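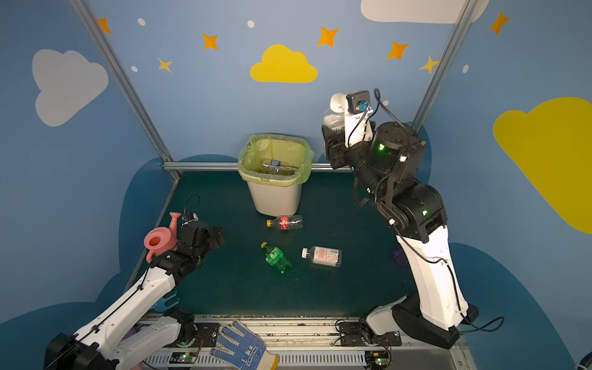 Fig. 18. Lined bin with bottles on the floor in front.

4.2 Fitting the liner and collecting bottles

The Eltside bin is supplied without liners. Use a translucent bag so that the contents can be checked from outside.

1. Stand the bin on a flat floor, at least 300 mm from any doorway.
2. Open the bag fully and lower it into the bin until it touches the base.
3. Fold the rim of the bag down over the top edge on all four sides.
4. Press the bag into the corners to let out trapped air.
5. Empty each bottle into a sink. Refit the cap.
6. Place bottles in the bin one at a time, base first. Large bottles can be flattened before the cap goes back on.

Note: Labels may stay on. Clear and green plastic can share one bag unless your local collection asks for them to be kept apart.

Note: Keep items that are not trash, such as watering cans, away from the front of the bin.

CAUTION: Do not put glass, batteries or aerosol cans in the bin.

CAUTION: Pick up bottles left on the floor - they roll underfoot.

Replacement liners: part 909, pack of 600. For changing a full bag, see 4.3.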